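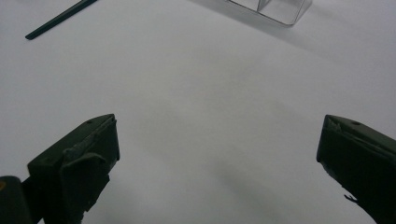

Participants wanted: clear desk trial, Cerkden

We are looking for people who work at a desk and doubt that tidying it makes any difference. Believers are welcome too, but we have plenty of those already.

Every office guide we have read says a bare white worktop helps you get more done. Few of them say how anyone checked. Ours is a small study, and it may well show nothing. If so, we will say so.

What you would do
Keep your own desk as it is for 5 working days, then cleared for another 5. Rulers, pens, tubs and the like go in a drawer. Fill in a short diary each evening. Come to our room at Cerkden for 2 visits, one before and one after.

Who can apply
Anyone over 18 who sits at the same desk most days. Hot-deskers, sorry, no. You must not sell storage, or coach people in using it.

What you get
£100, paid after the second visit. Travel is not covered. We do not promise a calmer mind or a better job.

To apply, write to the Nurnon desk study at Cerkden by 5/5/19. Tell us what is on your desk now and please don't tidy it first. Results will go up on this page in October, whichever way they fall.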